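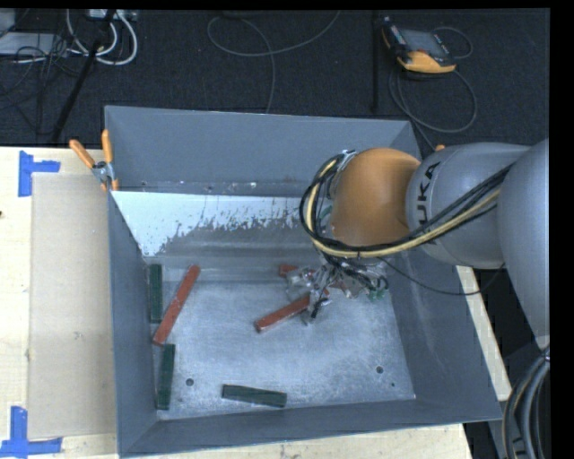
Sorkidero Open Metal Bin, Large, Gray
Used and refurbished stock. Sold by Grumeck, tested and written up by our own shop staff.

Price: see current list
Availability: 8 in stock
Condition: used, graded B
Ships by: freight only, on a pallet

What it is
A rectangular metal bin with an open top and tall sloping sides. Gray on the walls, bare brushed metal on the floor. You can stand it on a table or a bench if the table is up to it. It holds parts, blocks, offcuts, castings, whatever you need kept in one place.

The maker's sheet calls it a "complete material presentation system." It's a bin. We have sold bins for 20 years and have yet to meet one that was a system.

Do the sloping sides help?
Somewhat. The claim is that parts slide back toward the middle as the bin empties, so you never have to dig in the corners. We were doubtful, so Rhys Partington spent a slow afternoon filling one with wooden blocks and taking them out again. Short pieces did slide down. Long ones mostly leaned on a wall and stayed there. If your parts are long and light, don't buy this bin for the slope. If they're short and heavy you may get something out of it.

The slope does give you more room to reach in, by hand or with a tool, and for us that's the better argument. It also means the opening takes up more space than the floor does. Measure at the rim. We have taken back three bins from people who measured at the bottom.

Condition and finish
Grade B means used, sound, and not pretty. Expect scuffs and small pale specks, flaking and streaks in places on the walls, and a floor that is scratched and mottled all over. None of this comes off with cleaning. We tried. If you need something for a showroom, ask about the Birkia line, which is painted inside and out and costs a good deal more.

A bare metal floor is shiny. Under a strong lamp it will throw light back at you, and anyone sorting parts by eye for a whole shift will complain about it. A dull rubber mat fixes that and cuts the noise too — the noise is considerable. We sell a mat. So does everyone else, and theirs is fine.

"Scratch-resistant floor"
Printed on the original label. Please disregard.

Delivery
Two people to lift it, gloves on. Check the rim for burrs before you sign. Freight damage has to be noted on the driver's slip or the carrier won't pay, and neither will we.

Returns
48 hours from delivery for anything we described wrong. Changed your mind, you pay the freight both ways. Ask for Shirin Karimi at the returns desk.

Customer comments

Niloufar Kermani
Bought two for a sorting bench. Uglier than I expected even after reading the page. They've held up fine. The mat is not optional, whatever they say, my crew could hear every block going in from the other side of the shop.

Shahab Ahmadpour
I had the Marchetti bins before and those had straight walls. Can't say I notice a huge difference in how things slide. Easier on the knuckles though. Would have liked a drain plug.

Reply from Grumeck: No drain plug on this model. Drilling one yourself voids the 48 hours.

Roya Vahidi
Is there a lid?

Reply from Grumeck: Sorkidero lists one. We ordered it in January and it did not fit any bin we own, so we don't carry it. A sheet of plywood cut to the rim works.

Page last checked Dec 8, 2002. Stock count may be off by one or two if the phone has been busy.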